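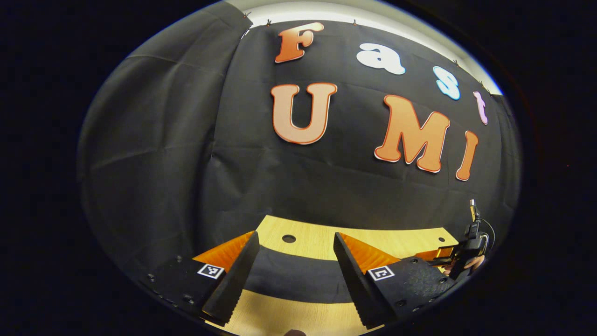

Gripper width drifts between episodes when read from the finger markers

Posted by skatgate_bench in Imitation learning, July

We collect demonstrations with a two-finger hand-held gripper and a fisheye camera. Each finger plate carries one square fiducial marker, and jaw opening is computed from the distance between the two marker centres. Over 836 episodes the value for "fully closed" wanders by up to 12 pixels. The policy trained on this data (diffusion, 15 Hz actions) closes late and drops small parts. Camera intrinsics were calibrated once, at the start. Should I recalibrate per session, or normalise the width per episode?

Araceli Ochoa

Neither to begin with. Check whether you measure the distance in the raw fisheye image. Near the rim, a fixed separation in millimetres gives a different number of pixels than it does near the centre, so a small shift of the camera mount looks like a change in width. Undistort the marker corners first (only the corners, the full image is wasted effort), solve the pose of each marker, and take the distance along the jaw axis in metric units.

Then record one full open and close at the start of every session and map the range to 0–1. We did this on the Cistthorpe set and the closed value settled to within a pixel equivalent. Where one marker is lost, assume symmetric jaws and mirror the other. Where both are lost for more than a few samples, drop the segment. Interpolating across a grasp teaches the policy the wrong closing time.

falcao_r

Had the same thing on Falcão. Ours was a loose screw on the finger plate. Tighten everything before touching the code.

vukum

Late closing can also be latency. Your width comes from the image and your pose may come from another clock. Plot the two against each other for a sharp close. We found an offset of around 500 ms in one batch, and no normalisation would have fixed that. Didn't retrain on the old episodes so can't say how much it cost.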